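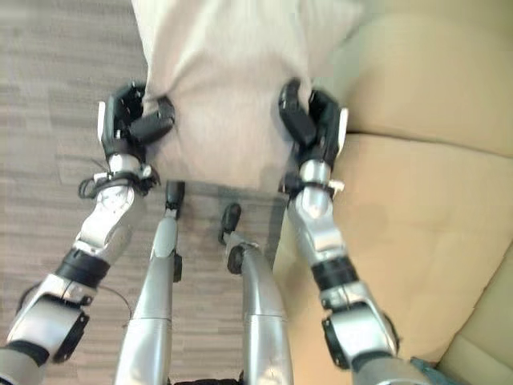

Figure 4. A light grey fabric item, possibly a pillow cover or cloth bag, held up from both sides. The cloth gathers into soft folds at the grips.

3.2 Soft items without a clear front

Participants in the Drutthorpe households sorted their linen into piles before folding, and most piles gave little trouble. Towels and sheets have straight edges and were folded in halves. Pillow covers and cloth bags took longer. When held up by the sides they bunch, the corners drop out of sight and the opening is hard to find (Figure 4). Majumder and Seneviratne report the same difficulty with plain covers in pale colours.

We coded 100 folding episodes, of which 13 involved an item of this type. Two ways of starting were common. In the first, the item was held at both sides and shaken before being laid flat. In the second, it was put down first and smoothed by hand – usually on a bed, less often on a table. Ranasinghe's earlier coding scheme treats the two as one step. We kept them apart, as the second left fewer creases in the finished pile.

Items with a rounded lower edge were coded separately. They do not fold cleanly into thirds, and four participants rolled them instead.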